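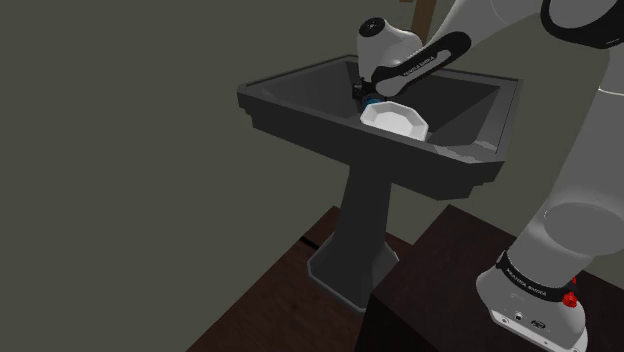 Issue 15

Slow Drains and Stained Basins

A pedestal sink that empties slowly usually has a blockage in one of two places: the stopper or the trap. Start with the stopper. Lift it out, wipe off the hair and soap, and run the tap for a minute. If the level still rises, move on to the trap.

Set a bucket under the trap before loosening anything. Both slip nuts turn counterclockwise when viewed from the threaded end. Hand pressure is normally enough on plastic; on metal, use slip-joint pliers with a rag between the jaws. Empty the trap, scrub it with a bottle brush and check the washers. A washer that has gone flat or shiny should be replaced. Tighten by hand, then a quarter turn more. Run hot water and feel the underside of each joint with a dry paper towel.

Dark basins show limescale sooner than white ones. Mix equal parts white vinegar and water, lay a soaked cloth over the mark and leave it for 15 minutes. Rinse well and dry. Do not use vinegar on marble, limestone or concrete. Scouring powder leaves shiny patches on a matte finish and they do not come out.

Jeptoo Okoth of Prirwood writes that she keeps a window squeegee by the sink and draws it down the sloped sides every night. She has descaled twice since February. Her water is hard, so this is a fair result.

Loose pedestals
Check the wall fixings first. The pedestal hides the pipes and may carry part of the load, but the bowl should be held by its bolts or bracket. If the base rocks on a wood floor, slide in plastic shims until it stops, trim them flush and run a thin bead of clear silicone around the foot. Leave a gap at the back – a leak needs somewhere to show itself. Let the bead cure overnight.

Drain cleaner
Never follow one product with another. If a chemical cleaner has already gone in, do not open the trap until the line has been flushed, and wear gloves and eye protection when you do. For routine upkeep, 500 ml of hot tap water with a squirt of dish soap, poured in on a Sunday evening, keeps soap film down. It will not shift hair.

Next issue: sticking drawers, and when to wax the runners.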